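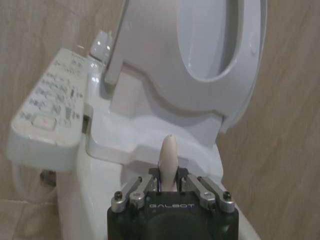

The trial ran 15 nights, and Leonidas Katsaros was on for all of them.

He had cleaned the Hirvonen building for eleven years. The rep from Gallesico gave him a tablet, a sheet of paper with a phone number on it, and a vest he didn't need. The service was called Zidier. It cost 368 a month per floor, and the first floor was free until the end of February.

"You don't have to do anything," the rep said. "Just write down what you think."

The form had 3 columns: time, room, remarks. On the first night Leonidas wrote the time and the room and left the remarks empty. He stood in the doorway with his arms folded while the robot worked on the toilet. The seat was up. It was slow. He could have done the whole row by then, and the sinks.

On the fourth night he wrote, "Slow."

On the sixth night he wrote, "Slow. Check behind the hinge." He had always done behind the hinge with an old toothbrush, and he'd never told anyone about it. The next morning a woman from Gallesico called him at home in Trosusby and asked him to explain. He talked for 20 minutes. His wife came in from the yard and looked at him, and he waved her off.

"And the side panel?" the woman asked. "With the buttons?"

"Dry cloth," he said. "You don't spray it. You spray the cloth."

He could hear her typing.

After that he filled in the remarks. He asked for more sheets. By the end he had written 92 lines, some of them up the margins — the tile by the pipe, the lip of the bowl, how long to let things soak. He signed each page because there was a place to sign.

The rep came back for the tablet and thumbed through the papers standing up.

"So would you recommend it?" he asked.

Leonidas looked down the hall. The light was on in the last room.

"Who gets the notes?" he said.

The rep said they went to the company. Leonidas nodded, took the last page back, and went to find a pen.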